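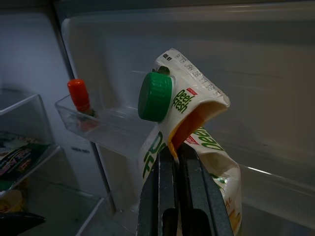 Barnside update adds shared holdings and crossplay

Follar has released the Barnside update for Flistton, its online settlement and trading game, on PC and consoles. The update is free to all existing players and downloads automatically when the game is next started. The PC version needs 18 GB of free disk space during installation. Part of this is released once the old map files have been removed.

Barnside is a farming region to the east of the starting valley. It opens to any character who has reached level 5 and finished the bridge contract. Land in the region is divided into holdings, and each holding can be worked by up to 40 players under a single charter. Charter owners set the tax rate, the opening of storage and the right to build. Permissions can be changed at any time from the holding menu and take effect at the next in-game dawn.

Crossplay between PC and consoles is switched on by default. Players who prefer to stay on their own platform can turn it off in the network settings, although shared holdings founded with crossplay on will then be hidden from the map. Friends lists are carried over. Voice chat remains separate on each platform in this release.

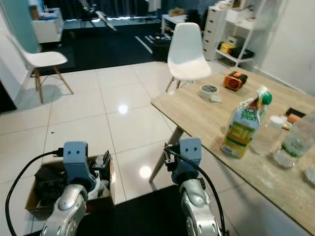 Trading has been moved to a new order book. Sellers post a price and a quantity, and orders are filled in the sequence in which they were received. Unfilled orders expire after five in-game days and the goods are returned to the seller's nearest depot. The old market stalls stay in place for direct sales between players.

The server software was rebuilt with Tokarz, the studio responsible for the game's network code. A single region can now hold 900 players before a second copy is opened. Movement between copies takes place at road gates and does not require a return to the main menu.

Other changes

Carts can be repaired away from a workshop.
Text size can be set separately for menus and chat.
Weather now affects drying times for grain and timber.
A fault that reset key bindings after a language change has been corrected.

Availability

Flistton with the Barnside update is available now. New players receive the region as part of the base game. A further patch, covering controller layouts and voice chat, is planned for February.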